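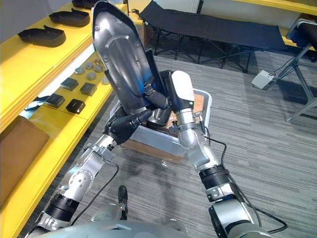 Vestby, le jeudi 29 novembre — L'équipe Manipulation de Verska recrute.

Ingénieur(e) logiciel, planification et contrôle bimanuel (CDI, temps plein)

Nous sommes une petite équipe qui écrit le logiciel pour des robots à deux bras. Notre sujet de cette année est la prise et le dépôt d'objets grands, creux et un peu brillants, comme la coque gris foncé que les deux bras tiennent debout au-dessus du bac. Un objet de cette forme pose des questions dans toutes les couches du logiciel : où placer chaque main, comment garder l'effort interne petit quand les deux bras forment une chaîne fermée, et que faire de la carte de profondeur quand la surface intérieure renvoie la lumière.

Le poste est ouvert à partir de janvier. Il est rattaché à Senyo Tetteh, responsable du logiciel de manipulation.

Ce que vous ferez

Vous reprendrez notre planificateur de mouvement, qui s'appelle Essien. Il est écrit en C++ avec une interface Python. Il planifie aujourd'hui les deux bras ensemble, mais il traite encore le contact avec le bord du bac comme une collision simple, et nous voulons changer cela. Vous travaillerez aussi sur le contrôleur en impédance, surtout sur le passage entre le mouvement libre et la prise à deux mains.

Une partie du temps — environ un jour par semaine — est consacrée aux outils : rejouer un essai, comparer deux versions du contrôleur sur les mêmes données, trouver rapidement l'instant où une prise a commencé à glisser. Notre base contient 2,623 essais annotés, dont 1,581 avec les deux mains en contact sur l'objet. L'outil qui permet de les parcourir, Unwood, est utile mais lent, et son code a besoin d'une personne patiente.

Vous ne serez pas seul(e) sur la perception. Deux collègues s'occupent de l'estimation de pose, et nous vous demandons seulement de savoir lire leurs résultats et de leur dire quand l'incertitude annoncée n'est pas crédible.

Ce que nous cherchons

Une bonne pratique du C++ moderne et de Python est nécessaire, ainsi que des bases solides en cinématique et en optimisation. Vous avez déjà fait fonctionner un programme sur un vrai robot, même modeste, et vous savez raconter ce qui s'est mal passé. L'expérience d'un système à deux bras est un avantage. Le diplôme exact nous importe peu : un master, une thèse ou un parcours dans l'industrie conviennent également.

La langue de travail est le français, la documentation est en anglais. Plusieurs d'entre nous ont appris le français à l'âge adulte, ainsi personne ne corrigera votre accent.

Conditions

Le travail se fait sur place, à Vestby, quatre jours par semaine au minimum. Le cinquième jour peut être fait à distance. Le salaire dépend de l'expérience et sera discuté dès le premier entretien. Une prime d'installation de 3,000 euros est versée aux personnes qui déménagent pour le poste.

Pour postuler

Envoyez un CV et une lettre d'une page au maximum, adressés à Senyo Tetteh, par le formulaire de la page Emplois. Si vous pouvez montrer du code, ajoutez un lien ; un petit dépôt bien tenu nous suffit. Après un premier appel de 40 minutes, nous invitons les candidats retenus pour une demi-journée à l'atelier, avec un exercice sur le simulateur et une discussion avec l'équipe. Le voyage est remboursé.

Nous répondons à toutes les candidatures, aussi quand la réponse est négative.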